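Tolum questions and answers

I look after Tolum, the bit of software that takes a pile of handheld gripper recordings and turns them into something you can train a policy on. These are the things people ask me most. If yours isn't covered, write to me or to Selina Gisler, who knows the calibration side far better than I do!

Do I need a robot to use it?

No. Tolum only wants video and the motion log that goes with it. You'll need an arm later on, when you run the policy, and that part lives in Hamum, our controller.

Why did half my episodes get thrown out?

Nearly always it's the tags. We work out how far open the fingers are from the square markers, so if one goes missing for more than 25 frames in a row the episode is dropped. Glare is the usual culprit (glossy labels are a pain), then motion blur. In August I had a session of 890 episodes and lost a silly number of them to one peeling label.

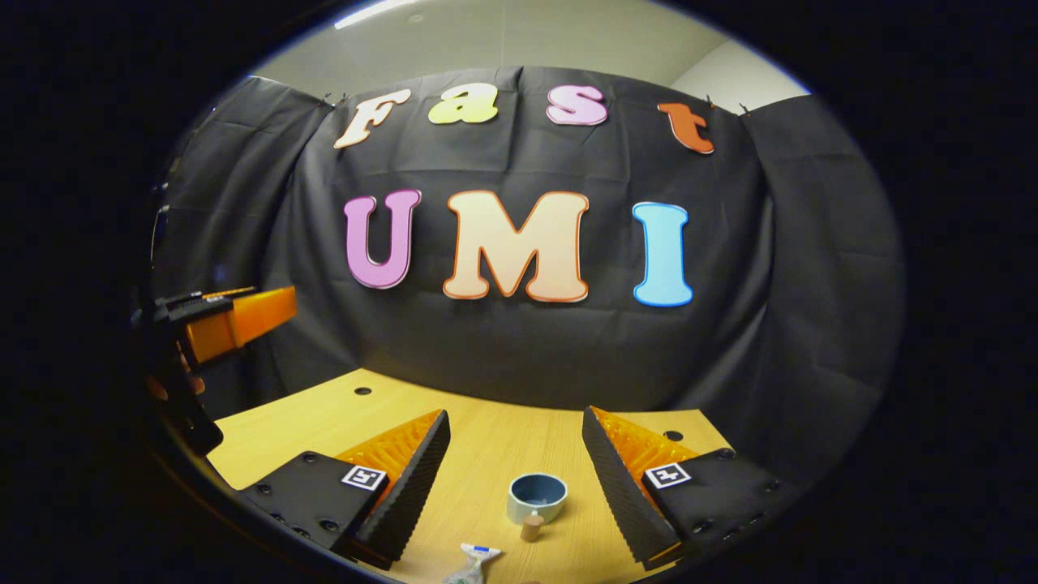 You can loosen the limit in the settings file -- look for tag_gap -- but please don't go mad with it. The gripper width gets filled in between sightings, and a long gap can hide a whole grasp.

Can I record with two grippers at once?

Yes, from version 2 onwards. Each one gets its own track, and Tolum lines them up by clock first and then by shared landmarks in the room. Give the left and right grippers different tag numbers, or it'll happily mix them up and you'll spend an afternoon wondering why everything is mirrored.

Tracking drifts when I face a plain wall. Is that a bug?

Sorry, no, that's just how it is. The tracker needs corners and edges to hold on to. Put something busy and well fixed in view, and redo the mapping pass if you move it.

The viewer won't open. What now?

Check that port 3012 is free. If it isn't, start the viewer with --port and any other number you fancy.

Which formats can I export?

Zarr and plain folders. I'm still working on the Makhubela exporter, and it falls over on long episodes, so save your originals before trying it.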